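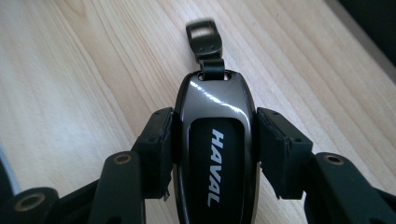 Glossy hard case with strap and buckle clip, HAVAL lettering on the black panel.

# Key cases: the questions you keep sending

Last updated March 17, 2018. Maintained by Noémie Roussel at Flestow, 573 Mill Street, Trivcombe. We sell covers for car keys, straps for the covers, and clips for the straps. If you need something to attach the clip to, you're on your own.

## Before you buy

### Does my key need a case?

No. Your key was fine when it left the dealer and it will go on unlocking the car for years with nothing around it. A case takes the scratches the key would have taken, makes it easier to find at the bottom of a bag, and gives you something to fiddle with in waiting rooms. I've sold them for six years on the strength of the waiting rooms.

### How do I know which one fits?

Measure the key. Length, width at the widest point, thickness with the buttons included. Then compare with the size chart in the listing, all three numbers, please. Most of the returns I handle come from people who matched the length and took the other two on faith.

Car brand alone won't do it. One manufacturer can have several key shapes on the road in the same year, and the fellow on the forum who told you they're all the same has one car.

If you can't decide between two sizes, lay the key on a sheet of lined paper, take a picture straight down, and email it to us with the measurements. A picture of the key in your hand tells me mostly about your hand.

### Is a case with a car brand on it made by the car brand?

Assume it isn't unless the listing says so. Plenty of cases carry a name on the front, and a name on the front is a name on the front. If it matters to you that the manufacturer made it, go to the dealer, where they will be glad to see you and your wallet.

### Can I have the case without any lettering?

Yes, in most shapes. Look for "plain" in the title. Plain costs the same. People write in to ask whether it should be cheaper with less printing on it, and I admire the thinking.

### Which way up should the lettering read?

On some cases the letters run along the length, so they're sideways when you hold the key upright by the strap. That's the design. You can turn your head or you can turn the key.

## Fitting and daily use

### How do I get the strap through the slots?

With patience and decent light. For cases with two slots at the narrow end:

1. Do it before the key goes in.
2. Push one end of the strap down through the first slot, from the front.
3. Fish it back up through the second with a toothpick or a blunt needle. Tweezers work until they don't.
4. Even up the loop, then join it at the clip.

If the end of the strap has gone fuzzy, wrap a bit of tape tightly around it, thread it, and peel the tape off afterward. Please don't use a lighter. I have a drawer of customer straps with one end melted into a bead bigger than the slot.

### The case won't close all the way. Should I push harder?

You should push less. Take the key out and check three things: whether the loose emergency key is seated properly, whether there's a sticker on the back you've stopped seeing, and whether the key is in upside down. After that, measure it again. If it's bigger than the chart says, you have the wrong size and we'll swap it.

### The case closes, but now it won't open.

Start at the end away from the strap and work a fingernail along the seam. A guitar pick is better. A butter knife leaves a mark on a glossy shell that you'll look at every day, and so will I when you send me the photo.

### Will it affect the signal?

It can. Any cover with metal in it may shorten the distance at which the car notices you. Try it in the driveway before you try it in an airport parking lot. If the car sulks, take the key out of the case and try again bare. If it works bare, we'll exchange the case for a silicone one. If it doesn't work bare either, you need a battery, and you've just saved yourself a return.

### How do I change the battery with the case on?

You don't. Case off, key open, battery in, key shut, case on. The battery type is printed in your owner's manual, on a page you have never had any reason to visit.

### Is the clip strong enough to hang from a belt loop?

For one key and a strap, yes. For one key, a strap, the house keys, the office keys, a bottle opener, a flashlight, and a small brass owl, I'd want the heavy clip. We stock one called the Barbier, listed under Hardware. It's ugly and it has never come back.

### My clip squeaks.

A drop of light oil on the hinge, then wipe it. If you have the flat clip with no hinge, the squeak is coming from something else on your person.

## Scratches, shine and tables

### Will a hard case scratch my furniture?

Put down gently, it shouldn't. Slid along like a hockey puck from the doorway, it might, and the clip is usually the guilty party. The shell is smooth, while the clip has corners and tends to arrive first.

Pale wood is the kindest thing to set keys on if you have to pick. Big wandering grain hides small marks well, and a dark case shows up against it from the other side of the room. I've had mine landing on blond wood for years, and the marks I can find were mostly made by me, moving a stapler. 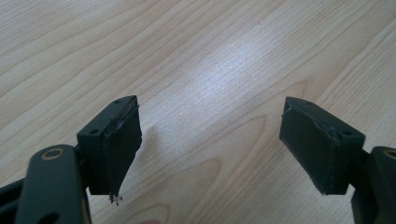
Dark, high-gloss furniture is another matter. There I'd put down a tray, a saucer or a folded dish towel, whatever you can stand to look at. A tray also has the advantage of being a place, which is more than most keys get. My own system was the coat I'd worn the day before, and I would not recommend it to anyone who owns more than one coat.

If the harm's done and it's a light scuff in an oiled finish, rub a little of the same oil along the grain and leave it overnight. If it's lacquer, talk to someone who repairs furniture. I do keys.

### How do I clean a glossy case?

Soft cloth, slightly damp, then a dry one. Glasses cloths are perfect. Skip anything that says "scouring," "abrasive," or "with real pumice." Take the key out before you go anywhere near it with water.

### Fingerprints. Is there a trick?

Buy the matte one. The gloss finish looks wonderful under a lamp and it's a record of everything you've touched since breakfast. I say so in the listing, in bold, and it still outsells the matte.

### The shine has gone cloudy.

Hand sanitizer, nearly always. Let your hands dry before you pick up the key. Once the cloudiness is in the finish I don't have a way to get it out. Car polish helped one customer and made things worse for another, so call it a coin toss.

### The strap smells.

Fabric straps can be washed by hand in dish soap and dried flat. Leather ones can be aired on a windowsill and spoken to kindly.

## Orders, returns, complaints

### How much is shipping?

Free over $32. Below that it's whatever the post office says when I get to the counter, and I don't add anything for standing in line.

### Where do things ship from?

Trivcombe for cases and straps. Heavy clips come from a storage unit in Skurncombe, because I ran out of shelf. If you order both you may get two envelopes on two different days. The second one isn't a gift.

### How long do I have to return something?

Thirty days, in a condition I could sell to somebody's mother. Include the order number. One envelope arrived in October containing a case, no note, and a return address I couldn't read. If that was you, your refund is waiting, and so am I.

### Do you take back cases that have been dropped?

If it cracked on its first drop from pocket height, send a photo and I'll replace it. If it was under a tire, send a photo anyway. I keep those.

### Can I buy just one half of a case?

Yes, email me. I have 715 spare backs and about a dozen spare fronts, so the odds favor people who broke the back.

### Can you engrave my initials?

Not anymore. Order 1441 wanted a full quotation in Latin on an area smaller than a postage stamp, and I took the machine back the following week.

### Do you copy keys, program keys or open locked cars?

None of the above. A locksmith does all three. I'm happy to sell you a very handsome cover for the key that's on the passenger seat.

### I found a key in one of your cases. What do I do with it?

Hand it in wherever you found it, at the desk if there's a desk, or to the local police. Please don't mail it to us. I don't keep a list of who bought which case, and I now own three car keys for cars I've never met.

### My question isn't here.

Write to the shop through the contact form and put the word "case" in the subject line so it doesn't get filed with the people selling me search rankings. I answer in the mornings. If your message is about fit, include the three measurements – all three – and I'll be able to answer the first time.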